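**Handout 4: Sorting the Catch-All**
Household Organization, evening section. Instructor: Farzana Lashari
7/12/20

Reading for next time: the Budside booklet, first half. Yes, the half with the charts.

Last session we defined a *catch-all* as any container whose contents share nothing except an address. Most of you agreed you own one. Emrys Craddock claims to own none, and we wish him well.

Terms to know:

- **Resident:** a thing that lives in the container on purpose.
- **Lodger:** a thing put down "for a minute." Average stay in last year's class survey was 185 days.
- **Orphan:** a part whose whole has left the house.

The standard method is to empty everything onto a table. I don't teach it. You end up with a messy table and a container you now feel bad about. Work inside the container, one item at a time, and spread things out enough that you can tell them apart.
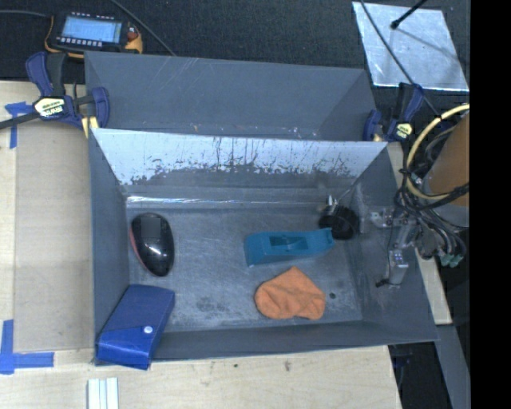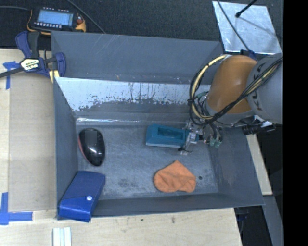 Sorting starts with the question of what you would call each item if you had to ask someone in the next room to fetch it. A computer mouse is easy, everybody knows the word, and it goes to the desk. Soft things are harder. The crumpled orange cloth could be a duster, a napkin or a good intention, and until you pick one it has no home. The blue box leaning in the corner raises a separate point: boxes get sorted by contents, so open yours before you decide. Bo-ram Geum once filed a box under "stationery" for an entire January. It held cheese crackers.

**Rules for the exercise**

1. Name it out loud. "Thingy" is not accepted.
2. Give it a room, then a shelf in that room.
3. If you can't do either in a minute, it goes in the Pending bag. One bag per household, and the bag may not be a suitcase.
4. Wipe the container before anything goes back. Scratches are permanent; dust is a choice.

**On dividers.** Several people asked about the Cuvero inserts. They fit straight-sided drawers. If your container has sloped walls they will slide to the middle and sulk. Hwa-young Shim's cut-down shoebox lids did better and cost her a pair of shoes.

**Homework**

Sort one catch-all and write up five items: name, room, shelf, and how long you think each has been a lodger. Around 135 words is plenty. Last term I got 3,000 on a single button.

Pending bags come with you to the next session, closed.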